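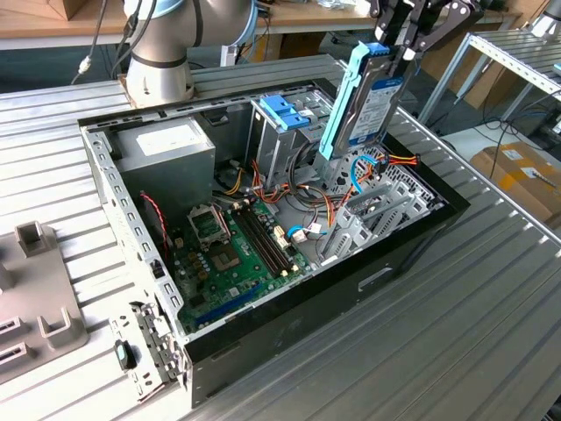
Chapter 5
Where the Bypass Goes

I grew up in Arken, a block and a half from the main street, and for most of my childhood the main street was also Route 900. Every grain truck headed for the port at Flomport came past the bakery in low gear. My mother kept the front windows shut all October, when the harvest was moving, and I could tell you what time it was by which driver was leaning on his horn at the railroad crossing. So when I say a road can be two things at once and bad at both, I've got some history with the subject!

This chapter is about bypasses: why towns ask for them, why the same towns fight them once the route is drawn, and what happens to the old road afterward. You already have the tools from Chapter 3 (traffic counts, turning movements, the origin and destination survey) and we're going to lean on them pretty hard. If the survey part is fuzzy, go back and reread it before you try the exercises.

Let's start with the question everybody skips. Who is on the road? When Arken finally got its survey, the weekday count at the crossing came to 2791 vehicles, and people at the meeting waved that number like a flag. But a count doesn't tell you who's passing through. A lot of those cars were going to the feed store, the high school, the dentist. You can build the prettiest bypass in the state and they'll still be on Main Street, looking for parking. What a bypass can take away is through traffic -- the trucks, in our case -- and you have to know how big that share is before you draw a single line on the map. 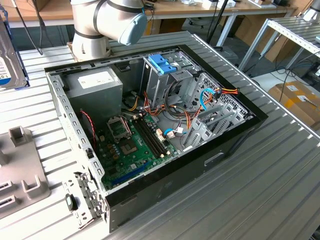 Department of Transportation Planning

5.1 Near side or far side?

Now suppose the survey comes back and the through traffic really is heavy. You still have to pick a side of town. Cifuentes went with the near side, close in, right behind the last row of houses. It was short and it was cheap, and drivers used it from the first week. Then a gas station went up at the south junction, then a motel, then a supermarket with its own traffic signal, and before long the bypass had driveways all along it and ran about as well as the street it replaced.

Starkon did the opposite and swung its road way out past the creek. No driveways, hardly any junctions, lovely to drive. It was also so much longer that plenty of truckers stayed on the old route through town, and the merchants who'd been so worried about losing business mostly kept it (along with the noise).

I'm not going to tell you which town got it right, and I've changed my own mind more than once. What I want you to look at is access control, meaning who gets to connect to the new road and where. In Cifuentes the right to put in a driveway was handed out one lot at a time, and each request looked small. Keep that in mind when we get to the permit maps in 5.2.

Terms to know before you go on: through traffic, local traffic, access control, junction spacing, relinquishment (when the state hands the old road back to the town, potholes and all).

Rodrigo Rivas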